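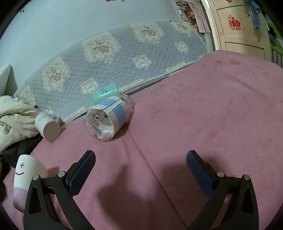
Sutrisno Manurung replied to my last post asking why I don't just wrap the mugs in newspaper like everyone else and be done by lunch.

Fair question, so a thread on packing cups and jars. I'm moving out of the Denen apartment at the end of November and the kitchen is the last room left.

Newspaper works. It also leaves ink on anything white, and then you wash every mug twice at the other end. I did that in the last move. I have 16 mugs and cups now and I don't want to do it again.

So I sort on the bed. Fuzzy pink blanket down first, everything breakable on top of it, lying on its side. A mug on its side on a blanket has nowhere to fall. A mug standing up on a mattress goes over as soon as you sit down.

Kitchen counter is no good for this. It's tile, it's narrow, and the boxes end up on the floor where I trip on them.

Three piles. Coming with me, going to Oriana Vergara, going to the thrift store. The white mug with the handle is coming. The mint green cup is coming too. I drink out of it most mornings, so it gets packed last.

The big clear jar with the blue band on the label I went back and forth on. It's large and it takes up a lot of box. But I've already thrown out one big jar in my life and then paid for another one the same month.

Jars can carry things. Dish towels go inside, or socks. Don't put a small cup inside a glass jar – I tried it on the move before last and got a chip in the rim.

For wrapping I use what's in the closet. T-shirts around mugs, one sleeve pushed inside, the rest pulled over the handle. Handles are what break. Pillowcases for anything bigger.

Boxes: small ones only for ceramics. I got mine from Zolwood, the lumber and hardware place behind the post office. They put the empties out by the side door after 2 in the afternoon. Ask first.

A folded towel goes in the bottom of the box, mugs upside down on it, another towel on top. Close it and shake it a little. If you hear anything, open it and add a shirt.

Oriana asked if I'm keeping the soup bowls. No. They're yours. Bring a bag.

Someone else asked about movers. I got one quote, from Gudo, and they wanted 40 dollars extra to pack the kitchen. Not a bad price. I'd still rather know which box the coffee cups are in.

Write that on the box, by the way. On the side, so you can read it when they're stacked. Mine says CUPS – OPEN FIRST.

Pans and the drawer of lids tomorrow. If anybody wants a lid with no pot, I have several.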